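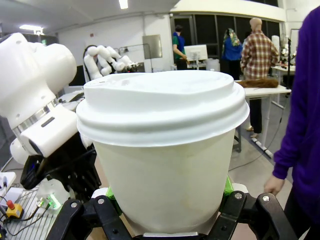

Slide 1. Disposable cup with a domed lid, sip opening on the left.

Leave this one up while people find seats. Don't start talking over the door!

Hi everybody, I'm Fanni, I look after supplies at Stalbridge, and I've got twenty minutes to talk to you about lids. Yes, lids (wait for the groan). When Poonam asked me to do something for the September get-together I said I only have one subject and it's cups, and she said fine, do cups, so blame her.

Start with a show of hands. Who's had a drink in one of these today? Keep your hand up if you looked at the lid. Okay, so this is my whole talk.

Look at the shape for a second. The body gets wider toward the top, so cups nest in a stack and you can carry a tall sleeve of them under one arm. Then there's the lid, with that raised dome and the little opening on one side, and the rim has steps and ribs and sticks out past the edge of the cup. I love that rim. You get something to push down on with your thumbs, and when you take the lid off later you've got a ledge to pull at. A flat lid with a skinny rim, you end up squeezing the cup to get a grip, and we all know where the coffee goes.

(Tell the Jawad story here if the room is friendly. Gray carpet, new shoes, keep it short.)

Which way does the opening go? People laugh but I have strong feelings. If the cup has a seam down the side, keep the opening away from the seam. That's where mine drip, every time, right down the wrist. Turn the lid before you press, a quarter turn is plenty, and press all the way round, not just at the front and back. I go round with both thumbs until I feel it seat. Elvira does it one-handed with her palm and I can't watch.

Next part is the ordering, go slower, they'll want to write things down.

We used to buy cups and lids from different places. Cups came from Fülöp, 2000 to a case, and lids came from Bratidis in boxes of 700. So you can see the problem already, those two numbers never meet. At one point I had 3393 lids in the hall closet and not one cup that fit them, and I know it was 3393 because I sat on the floor and counted! It took most of an afternoon. I had a radio on.

The other thing is that "fits" is a slippery word. Two lids can look the same in the catalog and one of them goes on with a nice click and the other one kind of rests there. So ask for samples. Put the lid on, tip the cup over a sink with water in it, and leave it on its side while you go do something else. We tried 92 cup and lid pairs that way over the winter and I stopped trusting anything I hadn't tipped.

Now we get both from Cuteo, same order, same box size. It costs us a bit more per case. I'd pay it twice.

(Pause, drink some water. Out of a mug, they'll notice.)

Ask about marks. The cup on the slide has some faint staining down near the base, and I get asked a lot if you can use a cup like that again. I wouldn't for a drink. I keep old ones under my desk for paper clips and for rinsing paint brushes, and Ayanda starts her basil in them with a hole poked through the bottom. For drinking, get a fresh one, or please, please bring a mug. We have a whole shelf of mugs. Some of them are ugly but they all hold coffee.

Storage, quick. Lids in the sleeve until you need them, dome up on the counter, and off the top of the coffee machine where it's warm. Don't let anyone lick a finger to separate them, I've seen it, I've said something.

If there's time, pass the samples around and let people try the thumbs thing. Get the samples back! Last time I came home with four.

Questions. Somebody will ask about straws and I don't do straws.

Contact: Fanni Hegyi, Stalbridge supplies desk | Copyright Stalbridge | Back to top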